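Karnine Neighbours Help Board
Home and Tidying

Keeping books upright in an open rack without ruining them
Posted by Noreen Baloch, Friday, October

Hello all, I hope someone can put me straight on this. I have finally been given a proper corner for the reading group's books, after years of carting them about in shopping bags, and it comes with two tables pushed near each other and one of those desk racks with upright dividers. The books live flat on one table while I sort them, and then they go across into the rack. There are 62 of them altogether, though only a few are out at any one time, thank goodness.

My trouble is with the thick ones. We have some very heavy old hardbacks with dark covers, and whichever way I put them in they seem to slump against the divider, and after a week or so I fancy the boards are starting to bend.

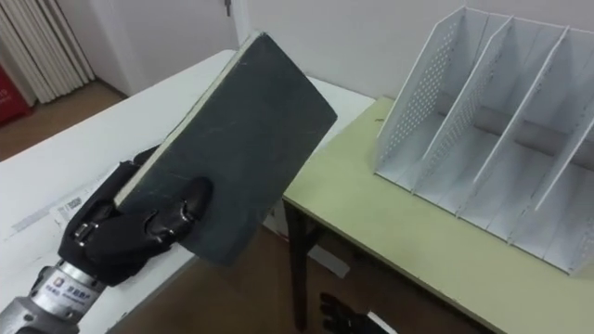
I did try laying the fat ones down on their sides along the bottom, but then the rack is no use for anything else and the whole thing looks a muddle. My sister says I should buy a proper bookcase and be done with it, but there isn't the wall for it and I rather like having the books where people can reach them with a cup of tea in the other hand. So - is there a right way to stand books in one of these racks, and does it matter which way round they go? Also, should the paperbacks be kept apart from the hardbacks, or am I fussing?

Thank you in advance, and sorry for going on.

Ghislain Morin
Posted the same evening

You are not fussing at all, Noreen, I had just the same worry when I took over the shelves at the Thaler hall. Slumping comes from having too much room. If a compartment is wide enough for a book to lean, it will lean, and a heavy one will go on leaning until the spine has taken the shape of it. Fill each compartment so that the books hold one another up, snug but with enough give that you can slide one out with two fingers and no tugging. If you haven't enough books of one size, a folded piece of thick card does nicely as a filler. I used the backs of old calendars.

Put the heaviest in the end compartments, spine down if they are too tall to stand properly. Spine up is the one to avoid, as the pages then hang from the binding and pull it loose.
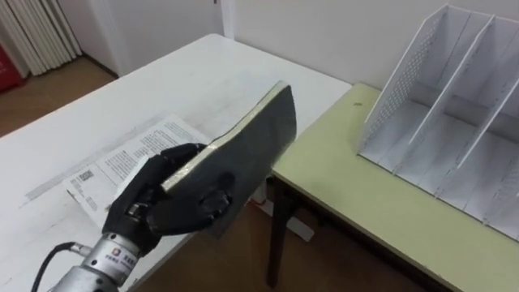 Carrying them over is where I have seen more harm done than in any rack. People take a big book by one bottom corner and swing it across, and the whole weight goes on the joint of the cover. With two tables that don't quite meet, as with the white one and the yellowish-green one, there is also bare floor waiting underneath, and a thick hardback dropped on its corner never looks the same again. If you can, close the tables up before you start. Failing that, keep one hand flat under the book until it is well over the other side. I move 3 at most at a time and I am a fairly big chap.

And do give the table a wipe first. Grey smears off a tabletop find their way on to pale page edges before you know it, and they don't come off again.

Kulsoom Tarar
Posted the next morning

just get bookends. we got ours from the Urkine shop, 10 pounds the pair, never looked back x

Chang-ho Yoo
Posted the next morning

Agree with nearly everything Ghislain says, though I would go gently with the card filler if the room is damp, because it drinks up moisture and passes it on to whatever is next to it. Mine went soft one winter in the back room at Tanau and I had 16 wavy paperbacks to show for it. A thin offcut of foam board is better and costs next to nothing.

As for mixing, I do keep the two sorts separate. A hardback leaning on a paperback always wins, and you end up with a curl down the front cover. Sort by height first and then by thickness, and only after that worry about authors. I know that hurts if you like things in alphabetical order - I held out for months - but the books stay straighter and folk find what they want all the same.

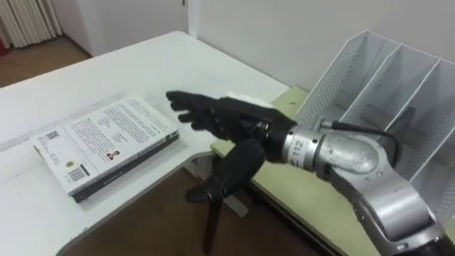 How do you flatten a paperback that has already started to curl?

Lay it on a clean, level surface with a sheet of plain paper on either side, put a couple of heavier books squarely on top, and leave it for a week or two. Don't be tempted to bend it back the other way, as that only cracks the spine.

Usman Mirani asked me that one at the last swap and I thought I might as well put it down for everybody.

Noreen Baloch
Posted later

Oh, you are kind, thank you all. I shall close the gap between the tables this week and have a go with the foam board. Kulsoom, I will look at the bookends too, though I'm not sure they would fit inside the rack!

Last updated: October
Contact us | Copyright Karnine Neighbours Help Board | Back to top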